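Vultusora Kitchen Words, a small dataset of old recipe cards

README, last touched in March

Vultusora is a collection of 1,975 handwritten recipe cards, typed out line by line, with the odd spellings kept and the measurements left just as the cooks wrote them. If you like old food writing, or you want real, messy text to practice your parsing on, I think you'll have a great time with it!

The cards came out of 34 tin boxes bought at estate sales near Wolbridge. Most are in English, and a good number slip into Polish halfway through (usually right where the dough gets difficult). I typed them in the evenings, and I still get excited when a new box turns up with a plum cake I haven't seen before.

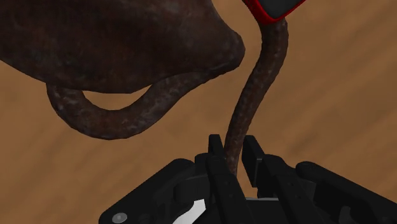 What's in the folder

cards.csv - one row per card, with the title, the full text and the box it came from
units.csv - every measurement word found on the cards, with my best guess in grams or milliliters
mazurek/ - a side set of 838 cards for holiday baking, named after the flat Easter cake that kept showing up
notes.txt - stains, torn corners, and words I couldn't read

The text is UTF-8 all the way through. Please check that your spreadsheet program opens it that way, or the Polish letters will come out as mush.

How the cards were typed

Line breaks follow the card. If a cook wrote "buter," the file says "buter." Crossed-out words sit between square brackets, and a word I couldn't make out is a single question mark. Fractions are written with a slash, so you'll see 1/2 and never the tiny one-character kind. 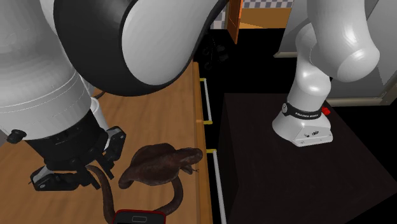 Measurements were the fun part. A "glass" of flour shows up all over the Polish cards, and it's a bigger glass on some than on others - box 5 has one card where the cook drew a line on a little sketch of a tumbler to show how full it should be. I left those as "glass" in cards.csv and put a range in units.csv. Oven heat is even looser. "Slow," "brisk" and "like for bread" are all in there, and I love every one of them.

Loading it

Any CSV reader will do. Fields are separated by commas, text is in double quotes, and the first row holds the column names. I use Fuvex, a little table viewer I wrote for this, but you don't need it.

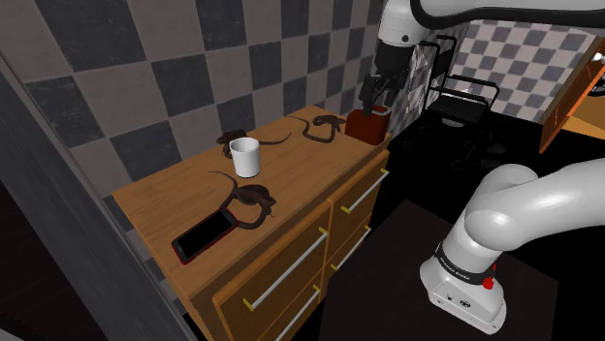 Known problems

Some cards are copies of each other with tiny changes, and I haven't linked them yet. The "serves" column is mostly blank. Box 12 has water damage, so expect plenty of question marks there.

Use and fixes

Share it, cook from it, build things with it. A mention of Vultusora is nice if you publish something. I go through corrections on Friday evenings, so send the card number and the line you think is wrong, and if you can read the last word on the honey cake card in box 12, please write to me right away!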